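Nollasetti hat die Preise erhöht. Wieder mal. Kleiner Thread für alle, die auch so eine Mail bekommen haben. 1/6

Das Abo fürs Geschirr heißt jetzt »Haushalt Plus« und kostet 13 Euro im Monat statt 12. Klingt harmlos. Nur: Was genau ist das Plus? In der Mail steht es nicht. 2/6
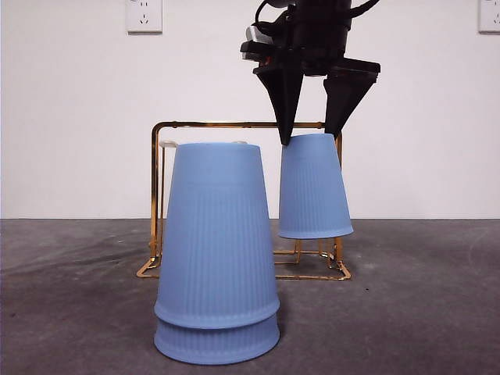
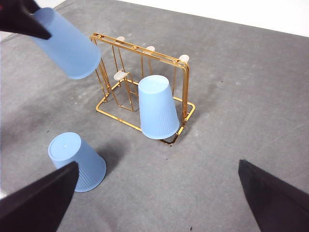
Hellblaue Becher, goldfarbener Ständer.

Gerechnet habe ich auch. Mit Anmeldegebühr und Versand bin ich seit August bei 196 Euro. Für Plastikbecher und ein paar Teller, die mir nicht mal gehören. 3/6

Nollasetti schreibt, Mieten sei »nachhaltiger als Kaufen«. Quelle? Eine Umfrage unter 1.109 Kundinnen und Kunden. Gefragt wurde nach dem Gefühl – nach Transportwegen offenbar nicht. 4/6

Kyriaki Vasilakis hat das bei Romuston schon einmal durchgespielt, damals mit Handtüchern. Kündigen ging nur per Brief, Rückporto selbst bezahlt. Ich ahne, wie das hier läuft. 5/6

Kündigung ist raus, Bestätigung steht aus. Falls jemand schon durch ist: Wie lange hat es gedauert, und kam die Kaution zurück? 6/6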